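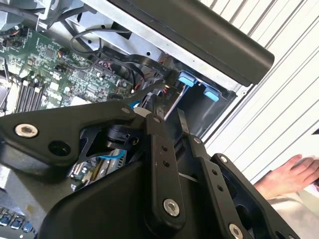
Old desktop in the spare room: keep it going or let it go?

Clatoswood Neighbors Board > Home and Household > Computers and Phones

wingsze_ko
Hello all, and I apologize in advance, I do go on a bit. My mother-in-law has given us her old tower PC and I would love to set it up in the spare room for the kids' homework and for my recipes (I have 537 of them in one folder, please don't judge me). It starts up fine but it takes so long to get to the desktop that I can make a pot of tea and drink half of it. Do I spend money on it, or thank it for its service and take it to the recycling center? I've never opened a computer in my life but I'm willing to learn!

Damian Żak
Welcome, Wing-sze! Keep it, keep it. If it still has the old spinning kind of hard drive, swap that for a solid state drive and you'll think somebody gave you a new machine. I did my dad's last February and he called me twice that week just to tell me how fast his email opened. A small drive is plenty for homework and recipes. I paid 40 dollars for mine.

ayten_y
I'm going to be the grump here, sorry Damian. A new drive is lovely, but if the computer is too old for current security updates, I wouldn't want the kids on it. Check that first, before you buy anything at all. I put money into an old Votthorpe tower once and ended up replacing the whole thing by summer, and I'm still a little sore over it.

Damian Żak
Fair point on the updates, but there are free systems that run beautifully on older machines and still get security fixes. My dad is on one and he thinks it's the same thing he always had.

ayten_y
Your dad has you down the street, though! Who does Wing-sze call when the school's website won't work on it?

Damian Żak
Me, I suppose. I like pie.

Hiu-tung Siu
Before anybody buys anything, how much memory does it have? With 2 GB you'll be waiting for every web page no matter which drive is in there. And do clean out the dust. Shut it down, unplug it at the wall, take it outside and use short puffs of canned air, holding the fan blades still with a finger. Touch some bare metal on the case before you reach inside. I spent a whole happy afternoon on ours and got enough fluff to stuff a cushion.

wingsze_ko
You are all so kind. I looked under the settings and it says 4 GB, and the sticker on the front says Draltix, if that means anything to anyone? I haven't been brave enough to take the side off yet. Copying the recipes to a USB stick first, just in case!

Chi-keung Tai
Very sensible to copy them first. I'm with Ayten on this one, I'd put the money toward a refurbished laptop so the kids can work at the kitchen table where you can see them. But if you do keep the tower, 20 minutes with the side panel off will teach you more than any of us can. Take a picture of the cables before you unplug a single one.

ayten_y
Thank you, Chi-keung, I was feeling outnumbered. And Wing-sze, whichever way you go, ask your mother-in-law if she has her old passwords and photos off it.

wingsze_ko
Oh goodness, the photos. Calling her now.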